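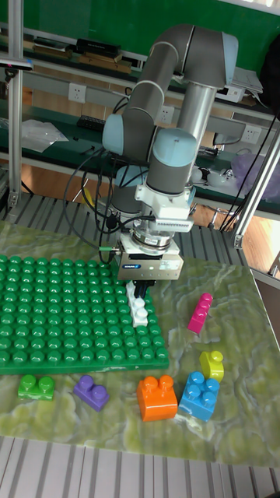
Keeping the brick cell running: setup and maintenance notes
Speaker notes, Plinley workshop day, May 21, 2021
Miklós Bodnár

SLIDE 1. Title

Introduce self, one sentence. Thirty minutes, questions at the end, but interrupt if a number is unclear.

Scope: one arm, one parallel gripper, one baseplate, toy bricks. No planning software and no learning. The talk is about the hardware under the software and how we keep it in the same state from one week to the next.

SLIDE 2. Why bricks

The brick is a cheap gauge. Studs have a fixed pitch and the fit is an interference fit, so an error in the arm or the fixture shows up as a brick that will not seat. A foam cube forgives several millimeters. A stud forgives a small fraction of one.

Say this early: most of our "gripper faults" were fixture faults. Come back to it on slide 6.

SLIDE 3. Layout

The arm rises from the middle of the cell and works down onto the tabletop. Slatted metal platform underneath, tabletop on the platform, baseplate on the tabletop. Four interfaces, counting the arm mount. Each one can move.

The green baseplate sits on the left half of the table. Loose bricks go on the marble-patterned surface around it. The stack for the seating check goes at the right edge of the plate. Reasons: the edge flexes more than the middle, so it is the worst case, and the fingers have clear space on one side.

Upright aluminum extrusions at the sides. They carry the small fittings and do not touch the tabletop. Keep it that way. An earlier version had the table braced to a post, and every knock on the post arrived at the plate.

If asked about the workbench behind: it is ordinary bench space, with outlets on the panel. It is outside the reach limits set in the controller.

SLIDE 4. Mounting the table

Order matters.

1. Vacuum the slats. Grit between a ridge and the underside of the table is the most common cause of rocking.
2. Set the table down and press each corner in turn. Any movement, lift and clean again. Do not shim yet.
3. Clamp diagonally, light torque first, then final torque.
4. Indicator on the gripper flange, sweep the four corners of the table. Record the values in the cell log even when they look good.
5. Shim only if the sweep is still out after a second cleaning.

Krūmiņa's crew at the Clunwood site asked whether step 2 can be skipped if step 4 is done. No. The sweep is done with no load, and a table that rocks will pass it if it happens to be resting on the right three corners.

SLIDE 5. Baseplate

The plate is a consumable. It bows with time, and the studs polish where the same positions are used over and over. We replace it at 80 hours of running, or sooner if a corner lifts.

Fasten it over its whole underside. Tape at the corners only lets the middle rise when the gripper pulls a brick off, and the stack comes up with the plate. The downstroke looks fine, so people blame the fingers.

Teach the plate frame from three studs as far apart as the arm can comfortably reach. Close-spaced studs give a nice residual and a bad angle. Repeat the teach after any plate change, including a change to a plate from the same package.

SLIDE 6. Seating check

This is the part to spend time on. Put the log extract up and leave it up.

Procedure: white bricks, short stack, right edge of the plate. The gripper comes down vertically with the fingers over the stack, closes, pushes to the force limit, opens, retracts. Then close on the top brick and lift. The other bricks stay on the plate or the check has failed.

White for the check stack is our convention. The colored ones are work pieces and get worn. The white set is kept in its own box and goes back there after the check, so we know its history.

Numbers from the log: 837 check cycles since October, 13 failures. Of those 13, two were finger wear. The rest were plate lift or a rocking table. Pause here. The fingers had been changed four times in the same period, mostly for no benefit.

Expected question: why not check with a force sensor and skip the bricks? Answer: we log force as well, and force alone did not separate a seated brick from one jammed at a slight angle. The lift does.

SLIDE 7. Gripper and flange

From the top down: wrist, white bracket, round metal flange, gripper body, fingers.

Points to check, in this order:

— Flange screws. Paint mark across the head and the flange, look for a broken line. Retorque only if the line is broken.
— Bracket. Check for hairline cracks at the screw holes after any collision, including a soft one.
— Connector on the side of the flange. Push, do not twist. Look for slack in the cable directly behind it.
— Status light on the front of the gripper. Write down its state before cycling power. Half the fault reports reach me after a power cycle, with the useful information gone.
— Fingers. Wipe with a lint-free cloth, no solvent. Check that the tips meet along their full height on a strip of paper.

After any work on this chain, redo the tool center point. It takes six minutes. A tool point out by half a millimeter will still pick bricks from the table and then fail on the plate, which wastes a morning.

SLIDE 8. Cables

The cables hang in a loop from the side of the arm, past the base and across to the gripper. The loop is there so the wrist can turn without pulling on the connector. It has to be large enough for full wrist travel and small enough to stay above the bricks.

Setting it: drive the wrist slowly to both limits at reduced speed, with one person watching the loop and one on the stop. Adjust the upper tie, never the lower one. The lower one sets the strain relief.

We had an intermittent gripper dropout for most of a month. It came and went with arm pose and was logged as a software timeout. The cause was a tie pulled tight enough to bend the cable at a fixed point. Trultico replaced the cable under service, and the fault came back in roughly 146 cycles, because the new cable had been tied at the same point. We moved the tie and it has been clean since then.

Lesson for the slide: when a part is replaced and the fault returns, photograph the routing before touching the next part.

SLIDE 9. Joint covers

Short slide. The light blue caps on the joints are covers. They get bumped when somebody leans in to pick up bricks. Check that they sit flush all the way around. A proud edge is a place for the cable loop to catch at full rotation.

Wipe with a damp cloth. No compressed air around the joints, it drives dust under the edge.

SLIDE 10. Loose bricks

Loose bricks lie at any angle on purpose, on their sides or tipped. For maintenance, two rules.

Nothing loose under the vertical approach to the plate during the check. A brick trapped under a finger tip will trip the force limit and read as a seated stack.

Retire any brick that has a finger mark on the stud side. Marked studs seat high. We swap them out by color across the set, so the colors wear at about the same rate and the vision people do not complain.

SLIDE 11. Schedule

Start of shift: corners of the table by hand, status light, cable loop by eye, one seating check.

Weekly: paint marks, finger contact on paper, clean the slats where they can be reached without lifting the table.

At plate change: full sweep, new plate frame, tool center point, ten seating checks in a row. One failure in the ten, start over from the table clamps.

After a collision: all of the above, plus the bracket. Also after a collision that "wasn't really one."

SLIDE 12. Open items

Plate bow. We measure it at change only. Would like a quick reading at start of shift that does not need the indicator. A straightedge across the studs is too coarse. Suggestions welcome.

Finger wear limit. The current limit was copied from another cell with a different finger material. Two real wear failures are too few to set a better one.

Clunwood runs the same procedure with a heavier table and reports fewer rocking faults. Their log has different column names. Merging is on my list for the fall.

Leave slide 11 on screen during questions. Printed copies of the start-of-shift sheet are on the table by the door.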